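Fludness Track Notes
README for the walking and surface record

Maintained by Yaa Eshun. Corrections welcome, complaints about the track itself to the landholder.

What this is

A set of plain notes and stills covering the Fludness track, a gravel lane with shrubs and trees on one side and dry grass on the other. It began as a page in the Stusent district walking guide, which gave the whole lane one line ("easy, dull") and a misspelled name. I walk it most Mondays and felt it deserved at least a paragraph.

The record holds 118 entries. Each one is a short note on surface, edges and verge, written on the same day and tidied up later, sometimes much later.

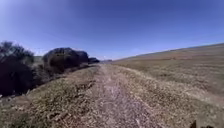
Entries use ordinary words. "Loose" means you'll feel stones roll under your boots. "Packed" means you could push a pram along it, if you weren't fond of the pram. "Verge" is the strip of grass beside the track, and where the verge begins is a matter of opinion. Two of us once logged the same stretch and came up with different widths, both defended with some vigour.

Fields in each entry

1. Surface – colour and texture, in that order. "Greyish" is permitted. "Taupe" has been removed.
2. Edges – hard, soft or hopeless. Most of Fludness is soft, with grass and gravel running into each other.
3. Centre – any rut, crown or paler streak along the middle.
4. Sky – included at the request of the Skomlow walking group, who like to know. A cloudless one gets the word "clear" and no poetry. 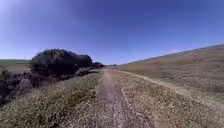 Known problems

The shady side is under-described. Against a bright sky the trees and shrubs go nearly black, and several entries simply say "trees, dark". I've left these alone as they are accurate.

Distances in the older notes were paced by someone with a long stride and should be treated as folklore. Anything marked "20 paces" could be nearly anything.

Objects on the verge are logged as seen. If you can't tell whether a thing is a log or a clump of dead growth, write "log or clump" and keep walking. Please don't go back and poke it. 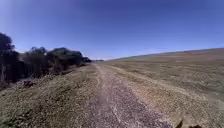 2 min read

Using the notes

Take what you like for walk guides, school projects or arguments. Credit "Fludness Track Notes" and keep the spelling. The Trummer loop isn't covered, although people keep asking. It has a gate, a creek and its own enthusiasts.

New entries go at the bottom of the June file until I get organised. Keep each to a few lines, and leave out what you had for lunch.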